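Trukholm 折りたたみ物干しスタンド Leston 室内用

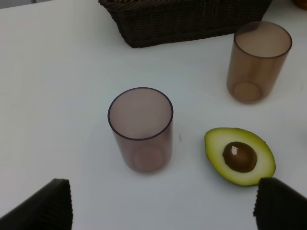

雨の日に室内で干すとき、洗濯物の間隔はどのくらい空ければよいですか。

こぶし一つ分が目安です。厚手のパーカーやバスタオルは、そこからもう少し広げてください。Lestonの横棒には等間隔のくぼみがあり、ハンガーを一つおきに掛けると、ちょうどこの間隔になります。

商品について

Lestonは、マンションやアパートの部屋干しを想定したX型の物干しスタンドです。横棒は左右に伸び縮みし、使わないときは脚を閉じて壁際や家具のすき間に立てておけます。組み立ては不要で、箱から出して脚を開き、中央のロックを下ろすと使えます。

横棒を最大に伸ばしたときの全幅は181cmです。シングルサイズのシーツを二つ折りにして掛け、残りの部分にタオルを並べられる長さです。バスタオルだけを干す場合は、横に広げて掛けるより、縦に長く垂らすほうが枚数が入ります。

横棒は上段が2本、中央にタオル用の細い棒が付きます。上段は主にハンガー用で、シャツ類を掛けても裾が床に触れない高さにしてあります。丈の長いワンピースやコートは床に届くことがありますので、上段の端に寄せ、裾を反対側の棒へ軽く掛けてください。

仕様

品名:折りたたみ物干しスタンド Leston
製造:Trukholm
全幅(最大):181cm
上段横棒:2本
耐荷重:上段の横棒1本につき5kg
主な材質:ステンレス(横棒)、スチール粉体塗装(脚)、ポリプロピレン(ジョイント、足ゴム受け)、合成ゴム(足ゴム)
色:ホワイト、グレー
組み立て:不要
付属品:取扱説明書、予備の足ゴム
使用場所:屋内専用

耐荷重は、荷重が棒全体に均等にかかった状態での値です。水を含んだ衣類は乾いた状態よりかなり重くなります。脱水をかけていない手洗いのニットや、デニムを何本もまとめて片側に掛けることはお避けください。

使い方

1. 平らな床に置き、両手で脚を開きます。
2. 中央のロックを、音がするまで押し下げます。
3. 横棒の伸縮つまみをゆるめ、必要な長さまで引き出します。左右は同じ長さにそろえてください。
4. つまみを締め直します。
5. 重い衣類を中央寄りに、軽い衣類を端に掛けます。

たたむときは洗濯物をすべて外し、横棒を縮めてからロックを上げます。横棒を伸ばしたまま脚を閉じると、先端が床や壁に当たって傷を付けることがあります。ロックのまわりは指をはさみやすいため、脚の外側を持って操作してください。

キャスターは付いていません。移動するときは洗濯物を減らし、脚の中ほどを持って運びます。引きずると足ゴムが早く減り、フローリングに黒い跡が残る場合があります。跡が付いたときは、固く絞った布に中性洗剤を少量含ませて拭くと落とせます。

部屋干しでの置き場所

窓際に置かれる方が多いのですが、乾きやすさだけで選ぶなら、部屋の中央に近く、空気の通る場所が向いています。カーテンに衣類が触れていると、触れた部分の乾きが遅くなり、カーテン側のほこりや花粉も移ります。窓際に置く場合は、カーテンとの間を空けてください。

エアコンを使う場合は、除湿運転で吹き出し口の風が洗濯物の下側に届く向きにします。扇風機やサーキュレーターがあれば、スタンドの斜め下から首振りで当てます。乾きにくいのは脇、フード、ズボンのポケット、ウエストのゴムまわりです。風をこうした部分に向けると、全体の仕上がりがそろいます。

浴室乾燥機のある浴室に立てて使うことはできません。Lestonの脚は塗装したスチール製で、濡れた床に置いたままにすると、足ゴムの内側からさびが出ることがあります。浴室で使う場合は、突っ張り棒タイプのMouraをご覧ください。

ストーブやファンヒーターの近くでは使わないでください。洗濯物が落ちたり、温風でふくらんで触れたりすると火災の原因になります。外出時や就寝時は特にご注意ください。

干し方の例

シャツ、ブラウス
脱水が終わったらすぐに取り出し、肩と前立てを軽く引いて形を整えてから掛けます。ボタンは一番上だけ留めると襟が倒れにくくなります。

パーカー
フードが背中に重なるため、ハンガー一本では乾きにくい衣類です。フードを隣の横棒へ渡すように掛けると、首のまわりに空間ができます。

ズボン、スカート
裏返して筒状に干します。ピンチハンガーを使い、ウエストを輪に開いて留めてください。

タオル
端をずらして掛け、前後の長さを変えます。重なる部分が減り、乾くまでの時間が短くなります。

シーツ
上段の2本にまたがせて掛け、間に空気の通り道を作ります。途中で一度、棒に当たっている部分をずらしてください。

お手入れ

横棒は、干す前に乾いた布でひと拭きします。ほこりが付いたまま濡れた衣類を掛けると、灰色の筋になって残ります。白い衣類では目立ちますので、しばらく使わなかったあとは水拭きもしてください。

ジョイントに油を差す必要はありません。動きが重くなった場合は、糸くずがたまっていることがほとんどです。綿棒か使い古しの歯ブラシで取り除いてください。塩素系漂白剤、クレンザー、金属たわしは使用しないでください。

足ゴムは消耗品です。床に置いたときにがたつく、または底が斜めに減っているときは、付属の予備と交換します。古い足ゴムを回しながら引き抜き、新しいものを奥まで差し込みます。四つを同時に替えると高さがそろいます。

関連商品

Moura
浴室や脱衣所の壁の間に取り付ける突っ張り棒です。取り付け面がタイルまたは硬い壁であることをご確認ください。石こうボードの壁では、下地のない位置に取り付けるとへこむことがあります。

Sekdale
Lestonの上段に引っ掛けて使う、平干し用のネットです。セーターやカーディガンなど、ハンガーに掛けると肩が伸びる衣類に使います。価格は2000円(税込)です。使用中はネットの下に衣類を掛けられませんので、枚数の多い日は干す順番を分けてください。

よくお問い合わせいただく内容

ベランダで使えますか。
屋内専用です。風で倒れるおそれがあり、日光と雨でジョイントの樹脂が傷みます。日中だけの使用もお控えください。

布団は干せますか。
掛け布団、敷き布団とも対象外です。薄手の肌掛けやタオルケットは、耐荷重の範囲内であれば干せます。

横棒が途中で縮んでしまいます。
伸縮つまみの締め方が足りない可能性があります。洗濯物を外し、つまみを右に回して止まるところまで締めてください。締めても縮む場合は内部の部品が摩耗していますので、修理窓口へご連絡ください。

カーペットの上に置いてもよいですか。
毛足の短いものであれば使えます。毛足の長いカーペットや畳の上では、脚が沈んで傾くことがあります。薄い板を敷くと安定しますが、板が滑らないことを確かめてからお使いください。

部品だけ購入できますか。
足ゴム、伸縮つまみ、横棒の先端キャップを販売しています。ご注文の際は、脚の内側のラベルにある製造記号をお知らせください。

配送と返品

玄関先でのお渡しになります。箱が細長いため、宅配ボックスには入りません。不在の場合は持ち戻りとなりますので、受け取れる時間帯をご指定ください。

未使用で外箱がそろっているものに限り、返品を受け付けます。横棒に衣類を掛けたあとの返品は、初期不良の場合を除きお受けできません。届いた時点で塗装のはがれや横棒の曲がりがあるときは、使用せずにお問い合わせフォームからご連絡ください。

グレーは9月の入荷分から、ジョイントの色が本体と同じグレーに変わります。それ以前の在庫は白のジョイントです。色の指定はできません。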